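Two Arms, One Table and a Whole Lot of Zip Ties

By Noeline Hollis

The first thing Jolene Prendergast did when I walked into the Garside workshop was hand me a hex key. She had both hands inside a black joint housing and needed somebody to hold a bolt still. I had been in the building for less than a minute and I was already on the build team!

Garside is a shared shop on the east side of Markirport, with 55 members, one decent coffee maker and a band saw that has its own sign-up sheet. Most people come for the wood lathes. Jolene came four years ago to fix a chair, and she never really left. Last May she and Yurii Ivanyshyn, who keeps a bench two rows over, started sketching a pair of arms that could share a tabletop and pass things between them. They called the project Wiltow, after the street where Yurii used to live, and the name stuck before either of them could think of a better one.

One arm is a fun winter project. Two arms will eat your weekends. Each one has to know where it is, and then it has to know where the other one is, and if the table flexes even a little then all of that is wrong. Their first table was a kitchen door on sawhorses. Yurii still winces when it comes up.

“We spent so long tuning the software,” he told me, “and the door was sagging the whole time.”

So they started over with the frame, then the mounts, then the arms again. Jolene keeps a log in a green notebook, and by the time I visited, the entries had reached 1,652. Some are a full page of measurements. One just says “no.”

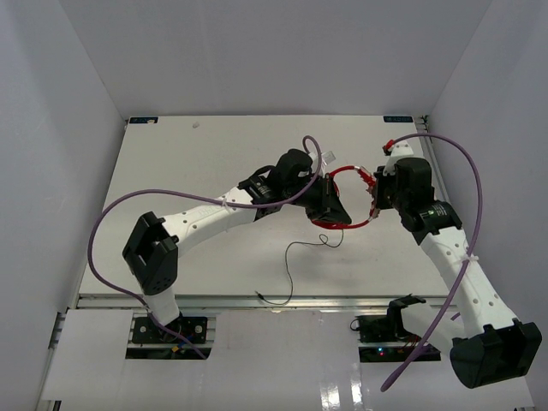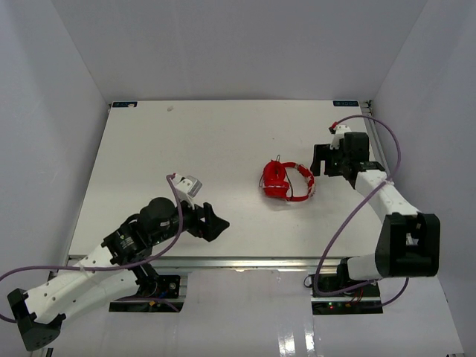
Cable routing is where Jolene gets really excited, and after an afternoon with her I was excited too. A cable on a moving arm has to be long enough for the farthest reach and still stay out of the way when everything folds up close. She tried clips, then fabric sleeves, then a spring thing that Kirsty Pirihi brought in from her garage. These days it's purple cable and white zip ties, with big loops left free so that the wrist can turn without tugging on anything. It looks a bit wild, and I love it. Pull those loops tight and the arm would be fighting its own wiring on every move — a lesson that cost them a connector and most of an evening.

The rest of the shop has been drawn in, too. Kirsty does the wiring checks. Lindiwe Ndlovu, a retired machinist with very firm opinions on fasteners, went over every mounting bolt and made Yurii replace five of them. The motor driver code started out as Clusoritz, a little library Yurii wrote for a camera slider, and it has grown so many extra parts that he is scared to rename it.

Money has been the slow part. They set themselves a limit of $600 for the second round of spare parts and mostly stuck to it by swapping, begging and checking the scrap shelf first. If you want to try something like this at home, Jolene's advice is to build the table before you buy a single motor. Make it stiff, make it flat, and bolt it down. Leave yourself a way to reach the electronics with a screwdriver while everything is still in place. Her other advice is to start with one joint on a clamp and run it until you are bored with it.

What's next? Jolene wants smoother handoffs. Yurii wants a quieter power supply, and Lindiwe wants both of them to label their drawers. I went back the following week with my own hex keys, and there was already a bolt waiting for me.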